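Teaching the arms to write on a whiteboard

Plusska Robotics Club – Term 4 build notes, page 6

You need both arms for this task. The left arm steadies the board at its edge and the right arm does the writing. Finish the gripper calibration page before you start.

1. Stand the small whiteboard on its feet between the arms. It doesn't have to be square to the table. Move it a little after every few runs so the model sees different angles.

2. Uncap a marker and set it in the right gripper with the tip clear of the fingers. Put the cap where you can find it.

3. Check that the wrist camera cables have enough slack. In August we pulled a plug out halfway through a run and lost the lot.

4. Start recording, then guide the arms through one short word. We use "Hand" and "Hat". Keep the strokes slow and lift the marker fully between letters. 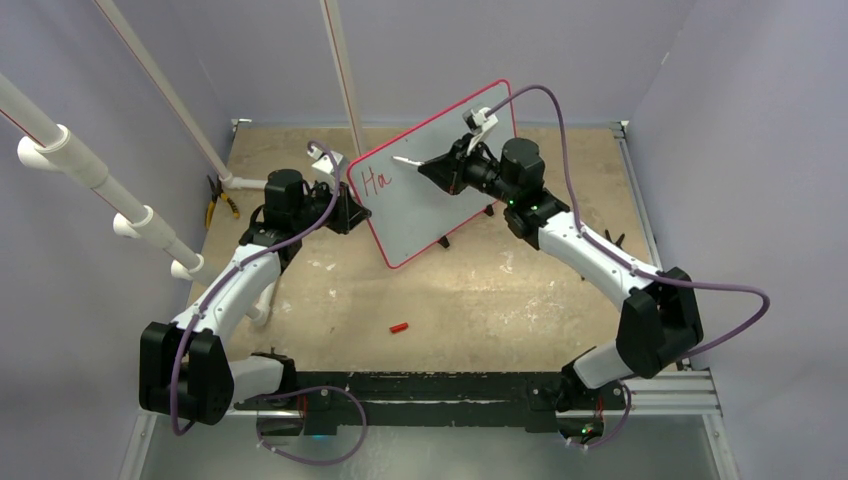 Pressure is the hard part. Too light and the line skips, too heavy and the board tips back on its feet. If it tips, stop and delete that run.

5. Wipe the board and go again. Aim for 24 good runs in a session and 50 before you train anything. Swap drivers every 2 or 3 runs – your wrists get tired.

6. Save to the Rila folder on the club drive, with your initials in the file name.

Last updated 12/10/25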